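Virkorcombe Mobile Audio Open Day: Visit Report
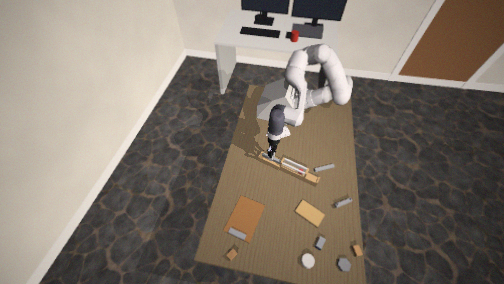
Was the trip worth making for someone who only makes music on a phone?
For anyone who records vocals or loops on a handset, it was. Most of the floor was given over to mobile audio apps, and developers were at their desks to answer questions about latency, file formats and pricing. Visitors hoping for hardware synths or studio monitors had little to look at.

The open day ran in October at the Virkorcombe building, with doors at 10 a.m. Entry was free with a registration code. The code arrived by email as a plain text string and had to be typed in at a tablet by the entrance, so the line moved slowly for the first half hour. There were 13 exhibitors on the ground floor and a small talk room upstairs.

I brought two phones: a current mid-range Android and an older iPhone with a headphone jack. Both had a wired headset. Bluetooth was not used for any of the tests below, as the added delay makes monitoring impractical.

Stendberg Looper

Stendberg showed a beta of its four-track looper. The new version adds count-in recording, per-track input gain and automatic trimming of silence at the head of a take. Trimming can be turned off in the settings, under Capture and not under Editing, where I looked first.

The developer on duty had a round-trip latency tool running next to the app. On my Android phone it reported 66 milliseconds with the default buffer. That is playable for slow parts and too late for fast vocal percussion. Dropping to the smallest buffer helped, but produced clicks whenever a third track was armed. The iPhone ran the smallest buffer with four tracks and no clicks.

Stendberg's answer to the Android problem is an offset slider. The user records a click through the headset mic, the app measures the gap, and later takes are moved back by that amount. It corrects the recording only. What the performer hears in the headphones is still late. The help screen explains this in one sentence that most people will skip, and it ought to be in the setup flow.

Export is WAV or M4A. Stems can be sent as one zip file. Tempo is written into the file name but not into the metadata, so a desktop program will not pick it up.

Kang Battle Rooms

Kang had the busiest desk. Its app matches two performers for timed vocal rounds, with an audience vote at the end. Rounds are 30, 60 or 90 seconds. The audio is not sent live between the performers. Each round is recorded on the phone, uploaded, and played to the other side after a short wait, which gets around network delay and keeps the sound quality consistent. The cost is pace. With the venue Wi-Fi under load, the gap between rounds was long enough that spectators drifted to other desks.

I played one match on the Android phone and lost it. The input meter is small and sits under the thumb when the phone is held in one hand. My second round clipped badly and the app gave no warning until playback. An automatic limiter is planned, but no release date was offered.

The free tier keeps recordings for a limited time and then deletes them. The paid tier keeps them and removes ads. Moderation was described as a mix of user reports and manual checks. I asked how long a report takes to be handled and did not get a figure.

Predby Sample Packs

Predby sells sounds for use in other apps. The pack on show holds 117 samples: kicks, snares, hats, breaths, and a folder of mouth clicks. All are 24-bit WAV, mono, and labeled by type and pitch where pitch applies. The breaths are recorded noticeably closer than the rest and need to be turned down before they sit with the other folders.

The license allows commercial release without credit. It does not allow the samples to be resold alone or included in another app. The text fits on one page and is readable.

Import worked in Stendberg's looper on iPhone through the file picker. On Android the picker showed the folders but grayed out the files until I copied them to local storage.

Upstairs talk

I attended one session, on microphone handling for phones. The main points: keep the mic off the breath line, disable system noise suppression when the app allows it, and check which of the phone's mics the app is using. Several apps pick the bottom mic by default, which is the one most often covered by a hand. The slides were promised as a download and were not up when I checked that evening.

Practical notes

Parking is behind the building and was full by 11. The bus stop is across the road. Power outlets on the ground floor are few, and a battery pack is advised. The cafe closed at 2, with the demos still running.

The Stendberg beta is still installed on both phones. I will repeat the latency measurement when the release build comes out and add the numbers to this page.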